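The lamp is going back in the box

It has been on the corner of the kitchen counter since the middle of October and I have now given it what I think is a fair trial. I said I would write it up, so I am writing it up.

For anyone who missed the earlier post, the lamp is a Stosano, the flat white kind that looks like a tablet somebody forgot to put a screen on. My sister-in-law swears by hers. The woman who cuts my hair swears by hers too, although when I asked how often she used it she said she'd been meaning to get back to it. You sit in front of it in the morning while you drink your coffee, and over a couple of weeks you are supposed to feel more like a person.

I should say that I don't think bright light in the morning is nonsense. Doctors do recommend it to some people, and if yours has told you to use one, please listen to your doctor and not to a man in Calenholm with a blog about gutters and soup. What I am suspicious of is everything that has grown up around it. The box. The app. The word "wellness" printed in three places, one of them the plug.

What I paid for

The front of the box had a big number on it with the word LUX after it. I have no quarrel with big numbers, but I like to know where they were measured, and it took me most of an evening to find that out. It's in the leaflet, on the page with the disposal instructions. The number on the box is what you get with your face very close to the lamp. I mean close enough that there is no room for a cereal bowl. I tried it. I could feel my eyelashes thinking about it.

So I borrowed a light meter from Wendy Fothergill, who used to do stage lighting for the community theater and owns two of everything. At the distance where I can eat breakfast like a normal adult, the meter said 2,000. With the lamp off and the kitchen ceiling light on, it said 600, and that seemed high to me, so I did it again and got the same thing. Wendy says the meter is old and I should treat it as a rumor. Fine. But the lamp's number and the breakfast number are not close relatives, whatever the meter's mood.

Then I took the meter out on the back step at eight in the morning, under a sky the color of dishwater, and the needle went past anything the lamp had managed from my chair. I was in slippers. It cost nothing.

The diary

I kept a notebook, because I know what I'm like. If I pay for a thing I want it to work, and if I want it to work I will remember the good mornings and lose the bad ones. Every day I wrote down what time I woke up, whether I used the lamp, and a mark out of ten for how I felt at lunch. I decided on lunch because everyone feels terrible at seven.

There was a nice run at the beginning. Sevens and eights, day after day! I was pretty pleased with myself and mentioned it to people. Then I looked at the weather for that same stretch and it had been clear and cold the whole time, and I had been walking down to the Innes bakery every morning because they'd started doing the seeded rolls again. When the rain came in the marks went down to fives. The lamp was on for all of it.

I don't claim this proves much. It's one man with a notebook who gave himself a six the day the boiler man came. But I notice that the reviews online are also one person each, and they don't have a notebook. A lot of them were written in the first week, too. I would have given it five stars in the first week.

The app

I need a paragraph for the app. The lamp has a switch, and the switch works, but the first time you use it you are told to set up a "light profile," and for that you need the app, and for the app you need an account. It asked for my date of birth and my sleep goals. I don't have sleep goals. I have a bed. Once I was in, it offered me a streak, the same way the language programs do, and when I missed a morning it sent a message with a little sad sun on it. I don't see why a lamp needs to know where I was. I was at the dentist.

It also claimed I had "collected" 1,371 minutes of light. Collected where? I'd like to see them.

What other people tell me

Most of the arguments I've had about this go the same way. I say I'm not sure it did anything. The other person says I didn't use it long enough. I ask how long is long enough, and the answer is always a bit longer than I did it for. If I had done it at six in the morning I should have done it at seven, and if I had done it at seven then I was probably blocking it with my glasses. There's no version of my kitchen where the lamp is at fault.

My neighbor has a different line, and I have more time for it. She says it doesn't matter whether the light does anything, what matters is that you sit down for half an hour and leave your phone alone. I can believe that. But then I would like it to be sold as a chair.

The lighting people

While I was reading up on all this I fell into the websites of companies that light buildings for a living, Kaswood being the one I spent longest on, and they are not free of it either. They'd like you to know that their ceiling panels "support human rhythms." Offices, schools, a dental practice with a fish tank. I worked for eleven years in a building with very good lighting and my rhythms were the rhythms of somebody waiting for the bus. Still, at least they talk about whole rooms. It does seem sensible to me that if light matters, it should come from all over the place and be there most of the day, and that a bright rectangle beside the toaster for half an hour is a strange way to go about it.

So this is what I'm doing for the rest of the winter. Lamp in the box, box in the hall closet, account deleted (it asked me twice if I was sure, and then asked why). I've put a stronger bulb over the kitchen table, I've cut back the laurel that was leaning on the window, and I go out for the rolls whether or not I need rolls. I'll keep the notebook going until the end of February and report back. If the marks go up I will have no idea whether it was the bulb, the laurel or the bread, and I'll try to remember to say so.

Wendy can have her meter back as soon as I've done the bathroom. 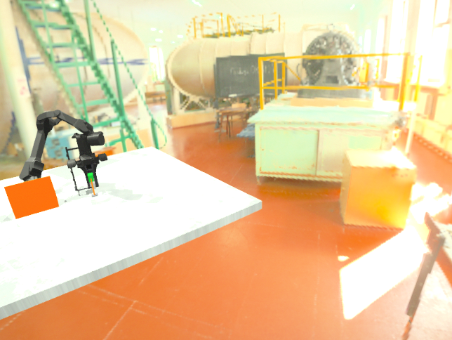 2 comments

Wendy Fothergill
The meter isn't that old. Also you had it pointing at the ceiling when I came by, so I'd do the 600 again before you put it in the notebook.

Marsh Lane
I have the same lamp and mine sends the sad sun too. I turned off notifications in December and have felt better ever since, draw your own conclusions.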